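(slide 1 - say hi, wait for the door to stop banging)

OK so, library newsletters! I edited the Stolldale one for 11 years and I still get a little thrill when the box arrives from the printer. Tonight is mostly about how we kept it going after the Cistthorpe branch closed, and a bit about paper.

Mention Wendelin Pichler here - he set every page by hand until February, and he still thinks the margins are too tight. 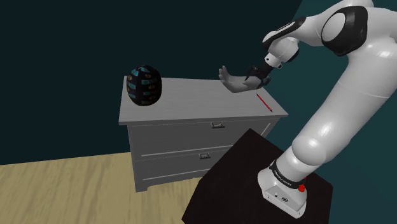 Vol. 18, No. 2

By this point we were down to 165 mailed copies, so I asked readers what they'd miss. Almost 20 wrote back, and most of them wanted the recipe column (the recipe column!). Read the Karaca soup letter out loud, slowly.

Next slide. Costs. Don't get stuck on postage like I did at Domulden - just say it went up and move on.

Then questions, and pass the old issues around. I need the blue binder back.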